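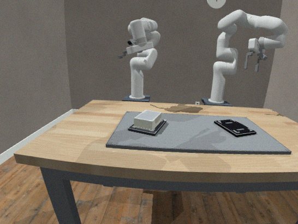 Family sagas that stay with you — post yours

pendwood_reader
Okay, I finished Sanna by Nurhan Akbulut at 2 in the morning and I need people to talk to! It's three sisters, one failing ferry business and their mother, who has stopped speaking to all of them for reasons you only get in pieces. I picked it up for the cover and then couldn't put it down. The chapter where the middle sister reads the old letters out loud in the boat shed (no spoilers, promise) had me crying into my tea. Has anyone else read it?

inkandbiscuits
YES. I read it in May and I've pushed it on everyone I know. The mother is such a great character — she barely gets a line of dialogue for half the book and you still feel her in every room. I liked the island stuff too, all those winters on Flimar with the fuel running low.

Tobler63
Going to be the grump. I liked the first half a lot, but it's 500 pages and I felt the last hundred of them. Once the oldest sister moves to the mainland the book keeps cutting back to her office job and I just wanted the ferry again. Renzo Russo did the family-business story better in Ukberg and in a lot less space.

pendwood_reader
Oh no, I loved the mainland chapters! She's so lonely there and too proud to phone home. I thought that was the heart of it. But I haven't read Ukberg, so tell me more?

Tobler63
Father and son run a sawmill, son wants to sell, father is starting to forget things and hides it. Very quiet. It's told in 4 long sections, one for each season. The autumn part is the best thing I've read in years and I don't say that much. 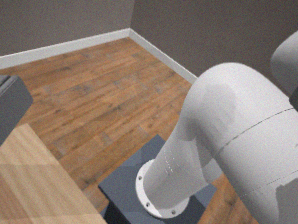
Corner view, looking down

marginalia_moth
Jumping in to say you two can both be right. Sanna is messy and huge and I adored it, and Ukberg is tidy and made me sit in the car for a while afterward. If you like the forgetting storyline, have tissues nearby for winter.

inkandbiscuits
See, I bounced off Ukberg. The son is so cold! I kept waiting for one scene where he's kind to his dad and by the time it came I'd stopped caring about him. Does anybody want to defend him?

marginalia_moth
Me, gladly. He's been doing the old man's bookkeeping in secret for years so the workers get paid. It's in the spring section, a couple of lines, really easy to miss. I only caught it on a reread.

inkandbiscuits
Wait, WHAT. I missed that completely. Fine, it goes back on the pile.

Tobler63
Good catch, I'd forgotten that too. I still say Sanna needed an editor with a sharper pencil, but I'll admit the letters chapter is terrific.

pendwood_reader
I'll take it! Library has Ukberg on the shelf, so I'm picking it up tomorrow. Will report back after autumn.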